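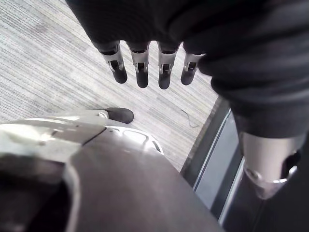
Noémi Somogyi told us in November that she had taken calculus three times, passed it three times, and was only ever credited with it once, by the college that had the least use for it. We had asked her a narrow question about paperwork. She answered a broader one, and the broader one is the subject of this section: what happens to a completed course when the student who completed it moves to another institution.

4. Where the credits go

4.1 The two kinds of yes

Most studies of transfer in American higher education count a credit as lost when the receiving institution refuses it. By that measure the colleges in our sample do rather well. Of the 3697 courses submitted for evaluation, the great majority were accepted, and several registrars pointed this out to us before we had sat down.

The trouble is with the word "accepted." A course can be accepted as the equivalent of something in the local catalog, in which case it does the work the student hoped it would do. It can also be accepted as general elective credit, in which case it goes onto the transcript, adds to the total, and satisfies nothing. Students in the second position have more credits than they need and fewer than they can use. One student described her elective block as a very expensive attic.

We therefore coded every decision for what the credit could be applied to, and treated the bare fact of acceptance as of little interest. Two coders read each file separately. They disagreed mainly over courses in which the evaluator's note said something like "see advisor," where the advisor's note said "see evaluator." These were settled by discussion and coded as pending, although several had been pending long enough for the student to graduate.

4.2 Agreements on paper

The receiving institutions had between them signed 71 articulation agreements with the two-year colleges that send them students. An articulation agreement is meant to settle in advance which course counts as which, so that no one has to argue about Introductory Statistics in the third week of August. We read all of them. They are for the most part sensible documents, written in good faith and stored with great care in places where students do not go.

Age was the first difficulty. An agreement names courses by number, and colleges renumber their courses with an enthusiasm we did not anticipate. When a sending college moved its composition sequence from one block of numbers to another, the agreement went on referring to the old block, and evaluators working strictly from the text found that the student had taken something unlisted. The syllabus, the textbook and in one case the instructor were unchanged.

The second difficulty was scope. Agreements are usually signed at the level of the institution, while decisions about the major are made by departments, many of which regard the agreement as a kind of weather. It is going on outside and they wish it well. Departments in the humanities were more generous than we expected and departments of business less so, with accounting the firmest of all. Newer technical subjects had hardly any coverage in either direction. Robotics and mechatronics courses were listed in few of the agreements, and evaluators tended to put them wherever there was room, which meant physics at one institution, computer science at another, and electives nearly everywhere.

Figure 4. Robotic hand with a dark fabric covering; four fingers with metal segments and rounded black tips.

4.3 Software

It would be pleasant to report that this had been fixed by a database. Three of the institutions had bought one. Clallex and Lekota both match incoming courses to local ones by comparing titles and descriptions, and both display the result to prospective students before they apply. Provlow, the oldest of the systems, does no matching of its own and keeps a record of past decisions, on the theory that what was decided before should be decided again.

Each of these does what it was bought to do. The matching tools are quick, and students like them. They are also trusting. A title such as "Topics in American History" will match almost any other course with topics in it, and a title such as "Humankind and Its Discontents" will match nothing, however ordinary the reading list. Sending colleges that had given their courses plain names a generation ago, perhaps out of a lack of imagination, now found their students moving smoothly through the system. Colleges with livelier catalogs paid for it.

Provlow had the opposite weakness. It remembered everything. A refusal entered years earlier by an evaluator in a hurry was shown to every later evaluator as precedent, with no note of the reason and often with no name attached. In our interviews, staff described looking at such a decision, thinking it wrong, and following it anyway on the grounds that the person who made it must have known something. We were able to trace a handful of these back to their source. The person had generally known nothing in particular.

We should add that the display shown to applicants was, in both matching systems, labeled unofficial. The label appeared at the foot of the page in smaller type than the rest. Students we spoke to had either missed it or taken it for modesty.

4.4 Who appeals

All the institutions allow an appeal. Among the 2165 students whose files we examined, few made one, and those who did were by no means the ones who had lost the most. They were the ones who knew the process existed. Some had a parent who worked at a college. Others had heard about it from a roommate, or had found the form while looking for a different form.

Appeals were successful more often than not, a finding that can be read two ways. The registrars read it as proof that the process works. We are inclined to ask what it says about the first decision, if a syllabus and a polite email are enough to undo it. What persuaded reviewers was almost always the syllabus, and the chief reason for failure was not having kept one. Students are told to keep their syllabi. They are told this at transfer orientation, when the courses in question are over and the syllabi have gone wherever syllabi go.

Etelka Somogyi, who transferred a year after her sister, kept everything in a shoebox and won all her appeals. She took this to be the normal procedure. The family comparison has no statistical value whatever, but we found it hard to put out of mind while reading the rest of the files.

4.5 Limits of the data

Our files cover students who enrolled. A student who saw a poor evaluation and went elsewhere, or went to work, leaves no trace in them, and it seems likely that the worst outcomes are the ones we could not observe. One institution also moved its records to Sultix partway through our period, and the import turned every blank in the "applies to" field into the word "none." We recoded these by hand from the paper evaluations where paper survived. Where it did not, we left the cases out of the comparisons in Section 5, though they are kept in the overall count of courses submitted.

Finally, we did not attempt to judge whether any given course deserved its equivalent. Faculty who refused credit often told us that the other college's version was less demanding, and they may in some cases have been right. Asked what they had looked at, most mentioned the course title. Two of them mentioned the college's football team. We have no measure of rigor to set against this and do not propose one. The department-level results, including the accounting departments that asked to be listed separately, are given in Section 5.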